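Speaker notes – "Loud walls, quiet tables"
Stanby evening talks, slot 6. Keep it under 28 minutes. Water on the left.

Start without the slides. Ask who has painted a wall white because they couldn't decide. Wait. Put my own hand up too.

Tell the Statdale story. I spent a whole January choosing between off-whites for a hallway that gets no daylight. I taped the sample cards up and moved them every morning. Went with the first one. People have since complimented the floor.

Point to make here: plain walls are fine, but we treat them as the safe choice and then buy nine cushions to make up for them. (Don't say nine if the cushion people are in again.)

Next, pattern. Most of us were raised to think of animal print as something that happens to other people's aunts. It has been in and out of fashion so often that it has stopped noticing. Leopard is really just spots and rings with good publicity. In brown it behaves almost like a neutral. In pink it doesn't behave, and I've come to respect that.

SLIDE. Let them look. Drink water.

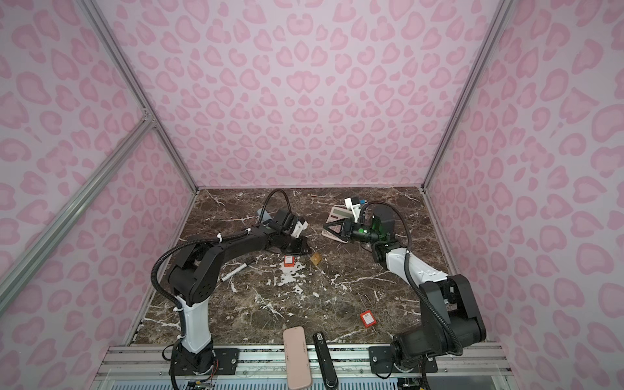 Slide 3: Pink leopard print on three sides, dark brown marble tabletop with white and cream veins.

Let the laugh finish before talking. Then ask what they would change. Someone always says the walls. Ask them to think about the table first.

The tabletop is busy too. White and cream streaks on dark brown would be the star of most rooms, and people pay good money for less. Next to those walls it comes across as the sensible one. Same thing happens to me at family dinners.

Go slowly on color. The spots are rose-pink and the ground is a pale lavender-pink, so the contrast is softer than you'd expect from the word "leopard." Say "lavender" twice, the back row never hears it. The dark table gives the eye somewhere to land. Try picturing a pale table there and I think the whole thing floats off.

Mention side walls. One patterned wall is called an accent, and you can tell visitors it was the previous owner. Carry it around three sides and you have to stand by it.

Practical bit, quick, they'll want to get to the snacks:
Tape up a big sample, bigger than feels reasonable. Live with it for a week. Check it in lamp light. Put your actual table in front of it, with the mail on it.

Skip the Wollumgate wallpaper saga unless running short. It has no ending and I come out of it badly.

Close on the hallway. It's still off-white. Take questions.

Comments (3)

hallwaysufferer: I was the one who said "the walls." I stand by it.

plainoatmeal: Went home and looked at my table. It's fine. The mail has to go.

2ndrowleft: Please do the Wollumgate story next time, I don't care if it has an ending.

Contact | © Stanby Evening Talks | Back to top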